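Chapter 4
Weights and Measures in the Market Town

Before the reader begins with this chapter, it is useful to remember one thing from Chapter 3. In Saltendale, a bushel was a basket and a pound was a stone, and both of them belonged to a person. When the owner died, the family kept the stone, and the buyers had to decide if they still trusted it.

In this chapter we study how a town moves from such private measures to public ones. We look mainly at two towns, Saltendale on the coast and Jalter in the hills. They traded with each other every October, when the salt was dry and the hill roads were still open. Salt went up and grain came down. The difficulty was that the Saltendale bushel was bigger than the Jalter bushel, and each side believed that its own was the correct one.

The historian Ekua Addo, who studied the market books of Jalter, found over 54 quarrels about measures in them. Most were small. A widow complained that her grain was pressed down by hand before it was leveled. A salt seller was told to wash his scale, as the salt had made one pan heavier. Addo argues that people did not want an exact measure so much as a witness, somebody who stood near the scale and had nothing to sell.

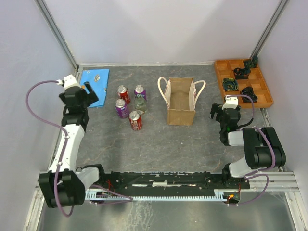 The first public measure in Jalter was kept in the house of the Asamoah family, next to the well. It was a copper bowl with a line scratched inside. Anyone could bring a basket and compare it, and the fee was 2 eggs. The family did not become rich from this, but they became important - later we will see them as judges in matters of land also.

Three terms are necessary for the sections that follow. A standard is the object with which other objects are compared. A tolerance is the error that the market accepts without complaint. Striking means to level the grain with a straight stick, and a heaped measure is one that is not struck. Students often mix up the last two, so please read the accounts of the Pukanside mill in Section 4.2 slowly. The miller there bought heaped and sold struck, and his neighbors needed many years to notice it.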